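*Last revised Sunday, March 29, 2020, after another argument over the Nenwood results.*

# How to measure how high your model rocket went (and why you probably haven't)

Every school rocketry club has a record. Ours at Nenwood was 200 metres for two years running, and it was painted on the lid of the range box. I asked how it had been measured and was told that someone's dad had been "pretty good at distances".

So this is a page on doing it properly with cheap kit. You won't get an exact figure. You should get one you can defend, with an honest idea of how wrong it might be.

## What you need

- A protractor, the bigger the better
- A straight tube to sight along, such as a stiff drinking straw or the barrel of an old pen
- Thread and a small weight
- A long tape measure
- Two people who will write down what they saw before they speak to each other
- A calculator with a tan button

You can buy a plastic sighting gun for this. I've used the Su, and it's fine, but it is a protractor with a trigger. The box says it is accurate to half a degree. Perhaps it is when clamped to a bench. In the hand of a cold twelve-year-old it's no better than the home-made one.

## Making the sighter

1. Tape the tube along the straight edge of the protractor.
2. Tie the thread through the centre hole and hang the weight on the other end. A steel nut will do.
3. Hold it with the curved side down and the tube level. The thread should hang across the 90 mark. If it doesn't, the tube is crooked. Take it off and do it again.
4. Sight something high up, pinch the thread against the scale, and read it.
5. The angle you want is the difference between your reading and 90.

Try it on a lamp post or the end of the sports hall before you go near a rocket. Have everybody measure the same thing and compare. The first time we did this, the readings were all over the place, and the building wasn't moving.

## Setting out

Measure 90 metres from the launch pad to where the observer will stand. Use the tape. Pacing isn't measuring, whatever the person doing it says about the length of their stride.

Why so far? Standing too close is the usual mistake. Once the angle gets steep, a small slip makes a large difference to the answer. If you read 45 degrees and the truth is 50, you'll say 90 metres when it should be 107. If you read 70 and the truth is 75, you'll say 247 metres when it should be 336. Same slip of the hand, and you've lost nearly the length of a football pitch.

If your rockets go higher than mine, stand further back.

## Taking the reading

Follow the rocket with the tube from the moment it leaves the pad. Stop at the top of the flight, pinch the thread, lower the sighter, write down the number.

The top of the flight is not when the parachute opens. People like to use the puff of smoke as it's easy to spot, but the charge may go off early or late. Choose the highest point you saw. If you lost sight of it, write "lost". A blank line in the notebook is worth more than a guess, and I say that as someone who has had to throw out a whole September of guesses.

## Working it out

The sum for one observer is:

**height = distance × tan(angle) + height of your eye**

Eye height is small and often left out. I leave it out below.

Say you stood 90 metres away and read 66 degrees. The tan of 66 is 2.246, so the height comes to 202 metres. Very nice. Get the paint out.

Now do it again with the angle out by 2 degrees each way. At 64 you get 185 metres. At 68 you get 223. A careful reading by hand is easily out by that much, so what you know is that it went somewhere between those two, *if* it went straight up.

It didn't go straight up.

## The bit most guides skip

The sum above takes it for granted that the rocket was right over the pad. Rockets turn into the wind. If yours drifted 22 metres towards you, it was only 68 metres away along the ground when you read that same 66 degrees. The true height is then 153 metres. You have just claimed nearly fifty metres that don't exist.

The cure is a second observer on the opposite side of the pad, also 90 metres out, with both of you in line with the wind. Then use this:

**height = total distance ÷ (1/tan A + 1/tan B)**

With A at 66 degrees, B at 54 and 180 metres between you:

- 1/tan 66 = 0.445
- 1/tan 54 = 0.727
- added together = 1.172
- 180 ÷ 1.172 = 154 metres

Don't work out two separate heights and take the average. That gives 163 here, and it's wrong in a way that flatters you - the worst kind.

Drift to the side will still catch you out a bit. There are ways round that too, with compass bearings, but I've yet to see a school club take bearings well enough to make it worth the bother.

## What about electronic altimeters?

They work from air pressure, and they're good, with conditions. The tube they sit in needs small clean vent holes, well back from the nose. Without them the reading is rubbish, printed to one decimal place. The ejection charge can also give a false spike if any of the pressure leaks past the bulkhead.

Athina Kourkoulas at the Prarnberg club flies a Nunow in everything she builds and swears by it. I asked her whether she'd ever checked it against ground readings. She hadn't, so we did, and it agreed with the two-observer sum on most flights. On the ones where it didn't, I'm still not sure which to believe, and neither is she.
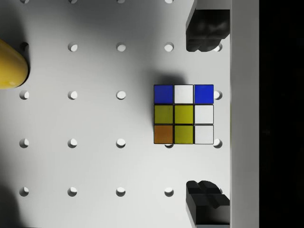
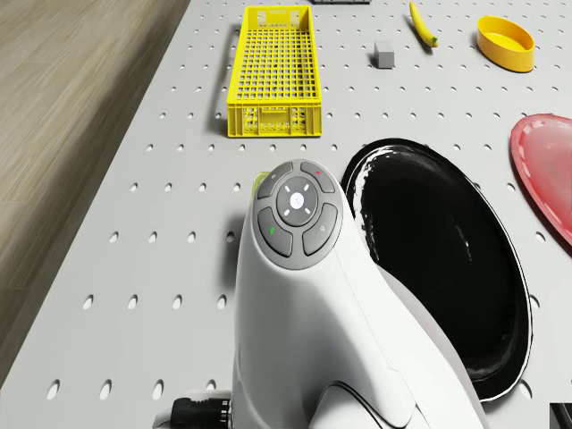

If you can afford an altimeter, fly one and keep the observers as well. Write both figures down side by side and leave them alone. The temptation is to drop whichever is lower.

## Writing up a flight

Put these in the notebook every time:

- Motor and rocket weight
- Wind direction, and a rough idea of strength
- Both distances and both angles
- The height, to the nearest five metres at best
- Anything odd, such as a late parachute or an observer who sneezed

Leave out decimals. A height of 153.6 metres from a protractor and a bit of thread is a fib.

We re-flew the Nenwood record rocket this way on the same type of motor, three times, on a calm day. I've put a strip of masking tape over the lid of the range box for now.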